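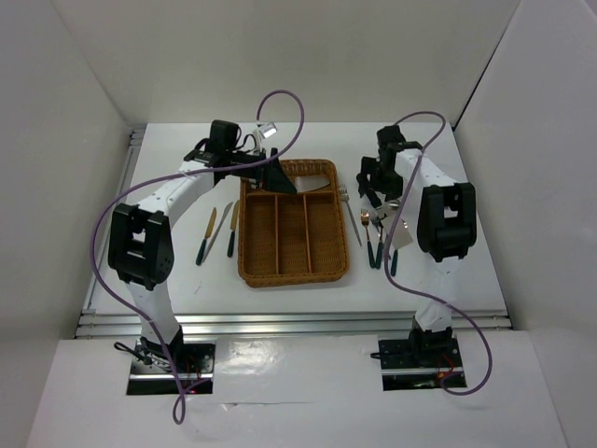

Por que é que o braço treme quando a política muda de um bloco de ações para o seguinte? Porque o fim de um bloco e o começo do outro não concordam na velocidade, e o controlador obedece aos dois.

Demorei a segunda-feira quase inteira para chegar a esta frase, e olha que eu já desconfiava! Comecei pelo lado errado, claro: fui mexer nos ganhos do Bruva, baixei tudo, e os dois braços ficaram moles como gelatina. Voltei atrás. Depois gravei as juntas a 60 Hz e fiquei a olhar para as curvas até me arderem os olhos, e lá estava o degrau, sempre no mesmo sítio, na emenda.

A tarefa dos talheres é ótima para apanhar estas coisas. Garfos de um lado do cesto, facas do outro, uns de cabo verde-escuro, outros todos prateados, e a percepção detesta metal brilhante (eu também, a esta altura). O Marín segmenta bem os cabos verdes, mas com os prateados confunde-se com os reflexos e dá-me poses a saltar de um lado para o outro. Isso fica para amanhã, que hoje o assunto era a tremedeira.

À tarde escrevi uma mistura entre blocos, com sobreposição de 5 passos e peso a descer para o bloco antigo. Corri no simulador do Verport com o episódio 1383, o pior de todos, e o degrau quase sumiu. Quase! Ainda há um soluço no punho esquerdo quando a garra fecha, e suspeito do atraso na fila de comandos.

Ah, e o Dotier continua a gravar os logs com a hora errada. Abrir um bilhete sobre isso. Jantar: sopa, outra vez.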